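Plostent cell

The Plostent cell is a single-arm manipulation workcell at the Flolton laboratory in Barville, together with the simulated copy used to prepare and check its programs. It was set up by the integrator Georgiou and handles small household and workshop objects on a wooden table. The simulated copy is maintained alongside the hardware, and a change to one is entered in the log of the other.

Setup

The arm is fixed to a dark stand beside the table. After mounting, the base is leveled and its position relative to the table is measured from 4 reference points. These values are copied into the simulation file. The gripper is a parallel-jaw type, and its mass and center of gravity are entered in the controller before the first powered move. If these figures are wrong, the arm drifts when guided by hand and may report contact where there is none.

Each new program runs in simulation first. The standard check set has 31 object layouts, and a program is released to the hardware only when it finishes all of them without a collision.

Routine care

The finger faces are wiped before each shift and the mounting screws are checked once a month. Joint covers are cleaned with a soft cloth and no solvent. The gripper is opened and closed through its full travel after any stop, which resets its width reading. Cable ties at the wrist are replaced when they show wear. By October of its first year the cell had logged 1,624 hours, and one set of fingers had been changed.

The simulated copy needs care as well. Object models are compared with the real items when these are replaced, and friction values are adjusted if grasps begin to differ between the two.

Fault finding

Most faults are errors of position. The usual test is to bring the open gripper above a small upright peg at the far side of the table and compare its position with the stored value. An offset of over 2 millimeters calls for a new calibration. The same test is run in the simulated room, with other objects left on the table so that the approach path is also checked.
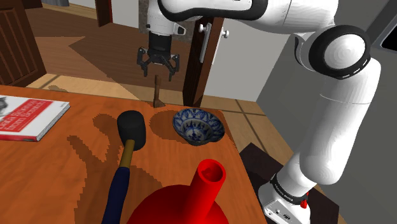
A user comment on the cell's maintenance page objects that the peg test finds errors at only one spot, and that a base which has turned slightly on its stand can pass it. The commenter recommends a second reading near the front of the table. The current procedure lists this reading as optional, to be taken after the stand has been moved or the base bolts have been loosened.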